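Section 7. Folding and storing dark clothing and bedding

Applies to: Nundden bedroom storage units, all widths. Revised 26th September by Ott Pärn. Replaces the loose sheet packed with units shipped in April.

7.1 Before you start

Clear the bed and a stretch of floor next to it at least 1,000 mm wide. Open the Nundden drawer fully and remove the Skoller divider. Set the divider aside, flat, where it will not be stepped on.

You will need:
- one large patterned cloth or bed cover, used as a ground cloth
- work gloves, knit or smooth
- a disposable face mask
- the clothing to be stored, washed and fully dry
- one Dzene storage bag for each stack
- a soft brush

CAUTION: Do not store damp textiles. The drawer base is unsealed on its lower side and will swell.

NOTE: Old bedding and clothing kept under a bed can release a lot of dust when shaken. Wear the mask for all of 7.2 and 7.3, and open a window if the room has one.

7.2 Preparing the ground cloth

1. Brush the floor and let the dust settle.
2. Spread the ground cloth with the pattern facing up. A lattice or line pattern helps in keeping folds parallel. A plain cloth can be used, but expect to measure.
3. Pull out the large creases by hand. Small folds and bunched edges do not matter and need not be ironed.
4. Keep the cloth clear of the drawer runners. If it reaches them, turn the near edge under.

NOTE: Black and navy items shed lint onto light cloths and pick it up from them. Use a dark ground cloth for dark clothing.

7.3 Folding

1. Put on the gloves and mask. Take off rings and bracelets with raised parts.
2. Lay the first garment face down on the ground cloth. Fold the sleeves in to the center line.
3. Fold both sides to the center line, then fold the lower half up to the collar.
4. For pants, lay one leg over the other and fold in thirds - not in half, as the half fold is too long for the drawer.
5. Brush the upper side of the folded garment. Keep the brush level and work toward yourself.
6. Place the garment on the stack with the closed fold facing the same way as the one under it.
7. Repeat until the stack holds 7 garments. Start a new stack after that.

Thick items such as hooded tops count as two garments. Belts, straps and loose strips of cloth are rolled and laid on top of the stack last.

CAUTION: Do not kneel on the ground cloth while reaching across the bed. The cloth can slide on a smooth floor. Stand or sit beside it and lean in from the side.

7.4 Working position

Keep the stack on one side and the free part of the cloth on the other. The stack may rest half on the cloth and half on the floor. Hand tools are held in the gloved hand with the forearm clear of the stack. Tie back hair that reaches past the shoulder.
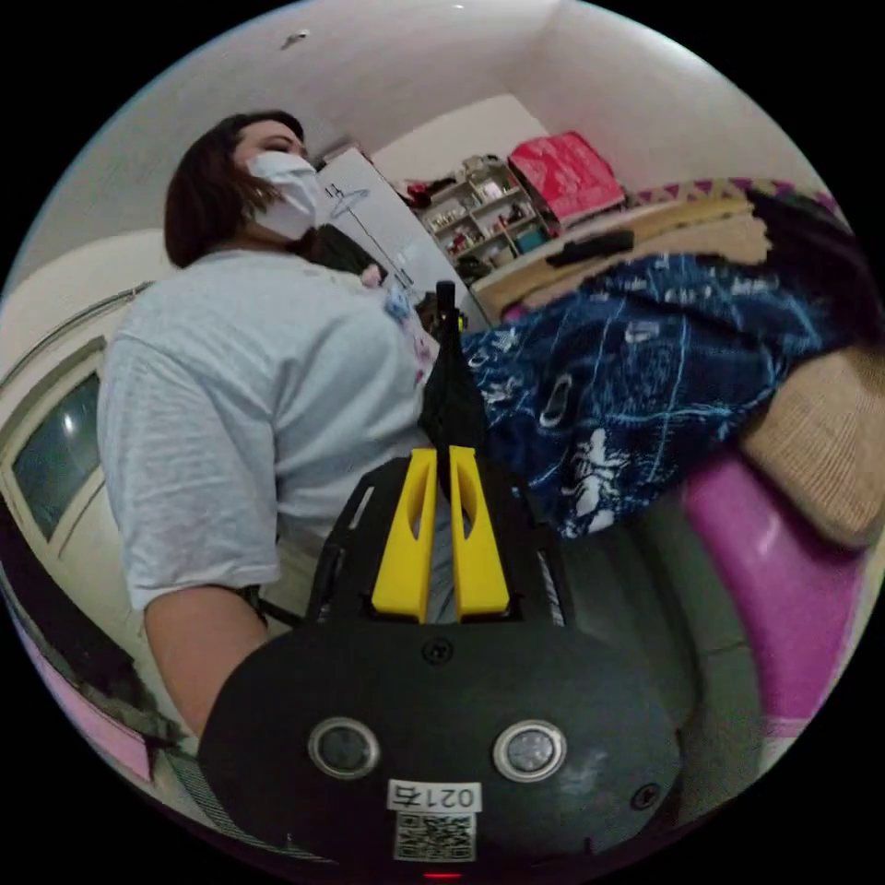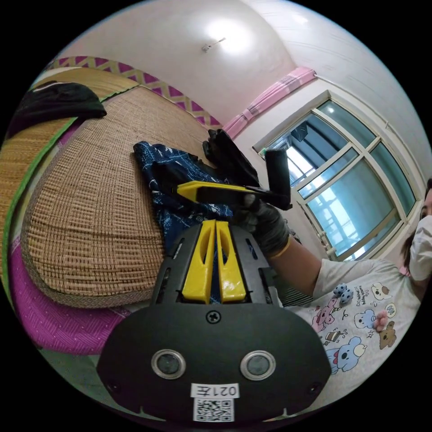
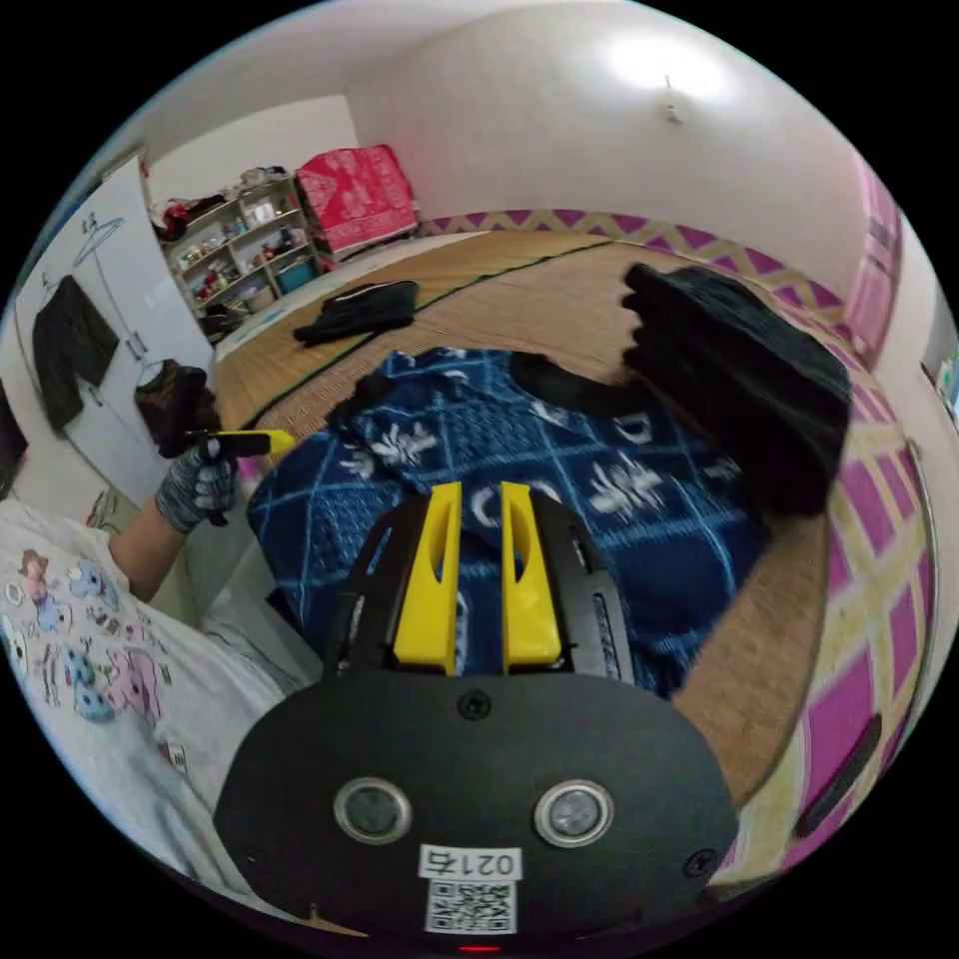
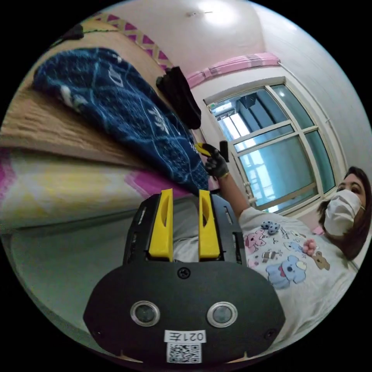

7.5 Loading the drawer

1. Slide each stack into a Dzene bag, closed fold first. Press the air out with a flat hand and close the bag.
2. Refit the Skoller divider. The notch faces the rear of the drawer.
3. Lower the bags in from above. Do not push them in under the divider.
4. Check the load. The limit is 3,000 g per compartment. A kitchen scale is accurate enough.
5. Fold the ground cloth in four, clean side in, and lay it over the bags.
6. Close the drawer slowly. If it stops short, open it and look for cloth caught in the runner.

NOTE: The Mulach insert for shoes takes up one full compartment. With the insert fitted, bedding must go in the remaining compartments only.

7.6 Care of gloves and ground cloth

Shake the gloves outdoors after use. Knit gloves may be washed at low temperature - coated gloves are wiped down and hung by the cuff. Throw away the mask. Wash the ground cloth separately the first time, as deep blue dyes can bleed.

If lint remains on stored clothing after unpacking, repeat step 5 of 7.3 on both sides of the garment. For drawers that do not close with a correct load, see Section 8, Runner adjustment.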